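Sealing a granite counter – penetrating sealer or leave it bare?

kasilow_bench
I have a granite counter that was installed in October by a two-person shop. The invoice says "sealed" and nothing else. No product name, no coat count. I asked and was told it was "the usual one."

The stone is a mid-gray with brown in it, polished on top. Water left standing for five minutes darkens the area near the sink. Away from the sink it does not. I would like to know whether to reseal the whole top, reseal the sink area only, or strip it and start over. The wall behind is dark charcoal paint, so any haze on the stone will show.

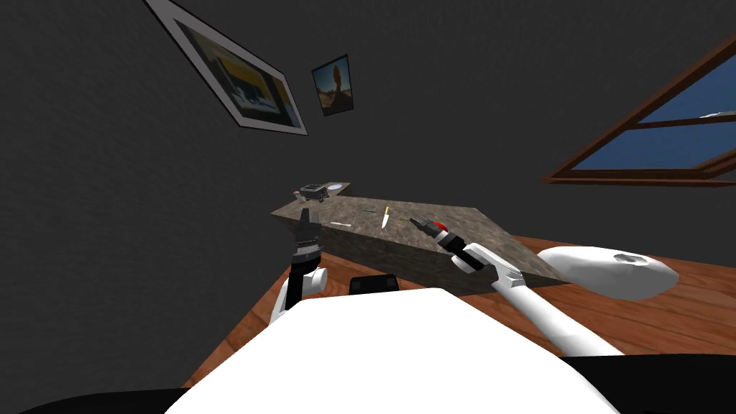
The other question is solvent-based or water-based. The kitchen opens to the rest of the house and I would prefer not to run fans for two days. The local store carries Briris (water-based) and Skudodine (solvent). The data sheets give coverage per quart and very little on what is in the can.

Nuwan Pathirana
Do the drop test properly before buying anything. Wipe the top with plain water and a drop of dish soap, rinse, and let it dry overnight. Put a teaspoon of water in several places and check at 5 minutes and again at 15. Dark at 5 means the stone is taking up water quickly and sealer will help. No change at 15 means leave it alone.

Sealing stone that doesn't absorb is how people get haze. The sealer has nowhere to go, dries on the surface, and you spend a weekend taking it off with more sealer and a white pad.

drumlin65
Agree on the test, disagree on the teaspoon. Use a folded paper towel, soaked, with a glass set on top. A loose drop on polished stone beads from surface tension and tells you little about absorption. The towel keeps full contact.

Also test with mineral oil in a hidden spot. Water and oil resistance are separate properties. Some of the cheaper silane products do well on water and poorly on oil, and oil is what marks a kitchen counter.

Nuwan Pathirana
The towel is fine for honed stone. On polished I have not seen the two methods disagree enough to matter. Oil in a hidden spot, yes, but small. If it stains you need a poultice to pull it out.

Tõnu Ozoliņš
I fabricate. Resined slabs complicate this. Most polished granite is resin-treated at the factory before polishing, and the resin fills the pits and hairlines. The cut edges and the sink cutout are raw. Water gets in at the cutout and travels sideways under the polish, so the owner sees a dark band by the sink and assumes the top has failed. Seal the cutout edge, check the silicone bead, and wait. The band can take weeks to dry out.

On solvent or water: solvent goes deeper in dense stone. I use Levchenko on site, two coats wet on wet, wiped fully dry inside ten minutes. Grit on the final polish was 4000, so there isn't much open surface for it to enter in the first place.

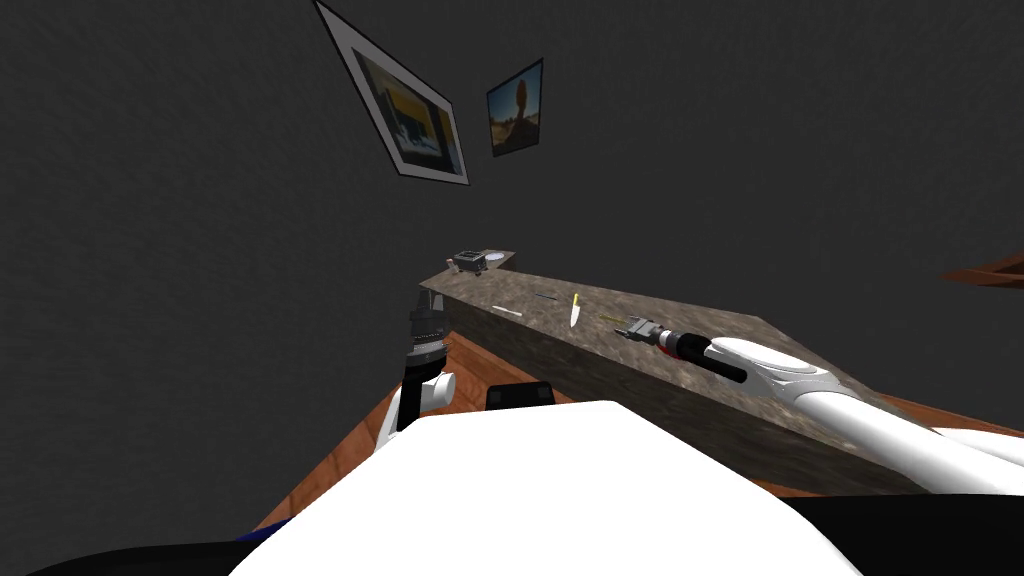 drumlin65 doesn't accept the depth argument. Depth depends on carrier viscosity and dwell time, and a current water-based product left on for its full dwell will get as deep as a kitchen needs. The two-day smell is a real cost and should be counted as one.

Tõnu Ozoliņš
Dwell time on polished stone is where haze comes from. You are trading one problem for the other.

kasilow_bench
Ran both tests last night. Main run: no change at 15 with the teaspoon, no change with the towel. Within a hand's width of the sink: dark at 5 with either method. Oil spot at the back corner wiped clean after an hour.

I also pulled the bead at the front of the cutout. It was not bonded along most of the front edge and the stone under it is noticeably darker. So that supports the edge theory.

Plan is to cut out the old silicone, leave it open to dry with the sink out of use, seal the raw edge only, then new bead. Not touching the top.

Nuwan Pathirana
Good plan. Tape the polished face before you brush the edge – runs are the usual mistake. Neutral-cure silicone, please. Acid-cure can leave an oily shadow in some stones.

drumlin65
Still say do a water-based coat on the sink strip once it is dry. It costs very little.

Tõnu Ozoliņš
If the strip passes the test dry, it does not need a coat. Test it again first.

Back to top | Contact the moderators | Posts remain the copyright of their authors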